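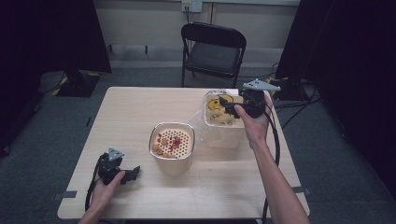
One of two hand-held grippers in use over a clear plastic container, with a second, round container in the middle of the table.

Clesetti wants to spend its equipment money on robot arms for packing snack food, and it has asked its staff to believe the sums before anyone has seen an arm do the job.

The plan, set out in a short paper sent round in May, comes in two parts. First the company buys 164 pairs of hand-held grippers from Jundonis, along with the stands and cabling that go with them. People use these to do ordinary table work, moving small pieces of food between containers, and the recordings are meant to teach a machine the same movements. The arms come later, under a second budget that has not been written yet.

That second budget ought to worry people. The paper prices the grippers down to the last cable and then gives the arms a single line, marked "to follow". There is no figure for fitting them, none for cleaning them and none for the hours lost when one of them stops. Anyone who has bought a packing machine knows those are the bills that keep arriving.

Georges Hakim, who looks after purchasing at the Esberg site, has asked for the order to be cut to a trial batch. "I can tell you what a gripper costs," he said. "I can't tell you what a tray of food packed by one of these arms costs, and neither can the people selling them. I'd like that number before I sign, please."

He has a point about food in particular. Boxes and bottles keep their shape. Small, sticky pieces do not, and thin plastic wrap catches on everything. A person working with grippers can see when a piece has stuck and give it a nudge. Whether a machine can be taught to do so at a useful speed is the whole question, and the paper treats it as settled.

Jundonis says the recordings keep their value whichever arm is bought in the end. Perhaps they do. Its own terms, though, say the files are supplied in a format read by Jundonis software, with a yearly licence that begins in the third year. Clesetti's paper mentions the licence in a footnote and leaves it out of the total.

Staff time is missing as well. The plan calls for around 300 hours of recording at each site before training starts, all of it done by people who now work on the packing tables. Their shifts will have to be covered by somebody, and cover is paid for out of the site budget — the same one that lost its spare conveyor parts last year.

Org, which runs a smaller packing room and looked at the same kit, has taken a slower road. It has hired two sets for the summer and put off any decision on arms until it has results from its own products. Hiring costs more per set, but the sets can go back.

Clesetti says it will look again at the size of the order and that the supplier's price holds until the end of the month. Hakim has asked for the licence cost, the cover for shifts and a firm quote for the arms to be added to the paper before it goes for approval. So far he has been sent a revised copy with a new front page and the same total.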